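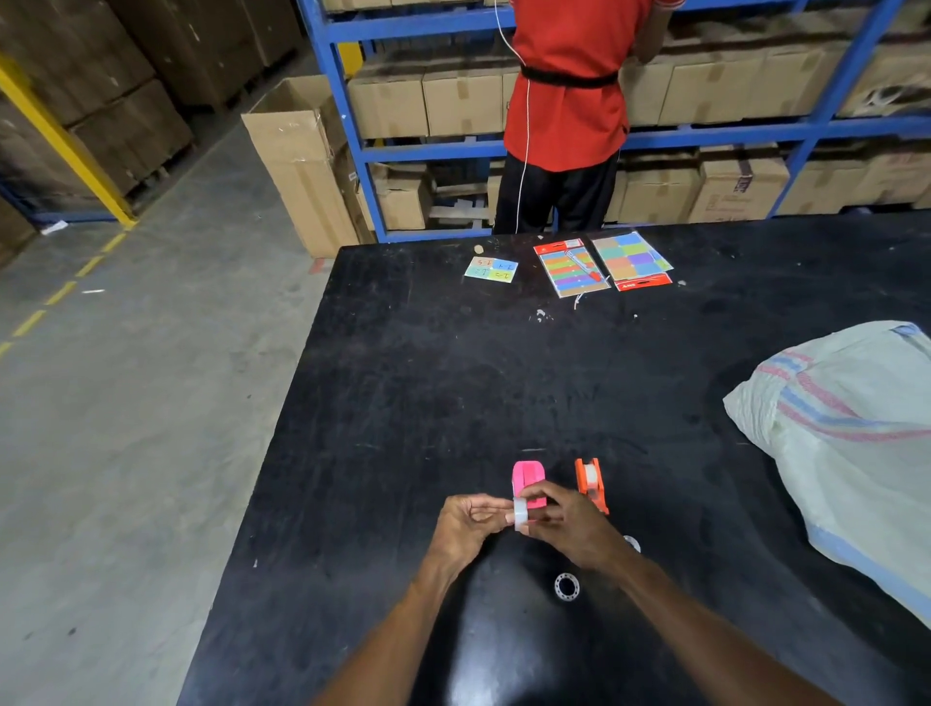 Kiri Mudgway said that being thanked by her husband in front of customers made her want to leave the room, and that she would take a note on the fridge over a speech any time. Others in the Waaka group agreed with her about the speeches but not about the note. Ebony Hoani thought a note was what you left for a lodger.

Figure 4. Hands at work with a pink and an orange tape dispenser on a black worktable.

4.2 Where thanks were given, and how they were taken

The 43 people who kept diaries all worked in a business with a husband, wife or partner. They were asked to write down each time they thanked the other person for work, or were thanked, and to say where it happened and who else was there. Household chores counted as work if the diary keeper saw them that way. We received 1474 entries. Of these, 1279 gave both a place and an audience and could be coded. The rest were left out of the comparison in this section but are used in Section 4.4, where the setting does not matter.

Most thanks were private and short. They came at the end of a shift, in the car, or while one person was cooking. Diary keepers often wrote the words down exactly, and the words were often the same from one week to the next. Ruwan Pathirana used "good one today" so often that he began to shorten it to its initials.

Public thanks were less common and were described at greater length. They included remarks at staff meals, posts on the business page and a toast at a December party. The person giving thanks nearly always recorded the event as a good one. The person receiving it was more divided. Several wrote that they had blushed or changed the subject, and two asked for a post to be taken down. Even so, asking for it to be removed did not mean it was unwelcome. Tayla Kereama had her partner delete a post and then wrote in her diary that she had saved a copy — she wanted to have it, she said, and did not want her suppliers to read it.

The two towns differed on one point. In Altau, where most of the businesses had paid staff, thanks given in front of employees tended to name a particular job: the accounts, the early start, a difficult phone call. In Waaka, where couples mostly worked alone, public thanks were about character, with words such as "patient" and "steady." Receivers were more comfortable with the first kind. Normunds Strazds, from the Altau group, wrote that he could agree he had fixed the oven but had no idea what to say to being called a rock.

We did not ask diary keepers to rate how sincere the thanks seemed. Some did so anyway, and those comments were coded separately using the scheme in Section 3.3.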